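The Tray on the Desk

A pen goes missing in most homes at the same moment: someone is on the phone, a number is being read out, and the cup that used to hold six pens holds a dead highlighter and a nail file. The pens are in the house. They are in coat pockets, under the couch and at the bottom of a school bag.

The fix that has lasted longest in my house is a shallow plastic tray. I bought it at a housewares shop in Kollbridge in May, meaning to use it for mail. The mail moved to a hook by the door and the tray stayed on the desk. Pens ended up in it, then scissors, then stamps.

Trays work for small items because everything lies flat in one layer. In a cup, the short pencils sink and the tape measure never fits. In a drawer, things slide to the back every time it opens. A tray with a raised rim keeps a round pen from rolling onto the floor, and the whole thing can be picked up when the desk needs wiping.

Size matters more than style. A tray 12 inches long takes any ordinary pen with room to turn it. Go much bigger and it starts collecting receipts, batteries and keys. Depth should be low enough that you can get your fingers around a pen without tipping it on end.

Color is a matter of taste, with one practical point. Black pens vanish in a dark tray. In a light one they show up from across the room, and so does the dirt. Pale green sits somewhere in the middle and is easy to live with, even when it picks up specks and gray smudges. 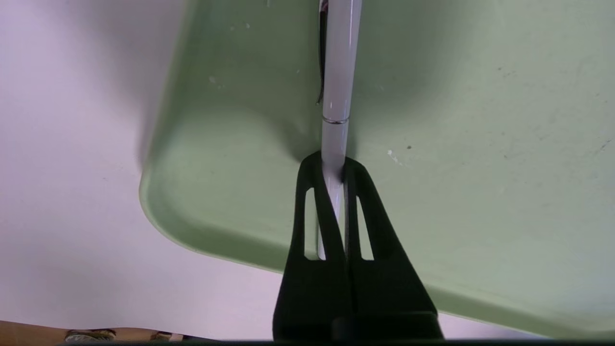 What to keep in it

Start by emptying every cup, drawer and bag onto the kitchen table. Scribble with each pen on the back of an envelope. If it skips after a few loops, throw it out. Caps with no pen go too.

From what is left, choose 5 pens and put the rest in a box on a high shelf. I keep two black, two blue and one red. Pens with a clip are worth choosing over those without, as the clip stops them from rolling when they are set down elsewhere.

Add one pencil, an eraser and a small pair of scissors. Stop there for a week and see what you reach for.

Cleaning

A plastic tray needs a wash every 3 weeks or so if it is used daily. Tip it out, wipe it with warm water and a drop of dish soap, and go along the inside of the rim with a cloth over one finger. Dust and eraser crumbs gather in the corners. Rounded corners are quicker to do than square ones.

Fresh ballpoint marks usually lift with rubbing alcohol on a cotton ball. Try a spot on the underside first. Old marks may stay, and I have left mine alone.

I do the whole job on Sunday evening, before the week's lists get written.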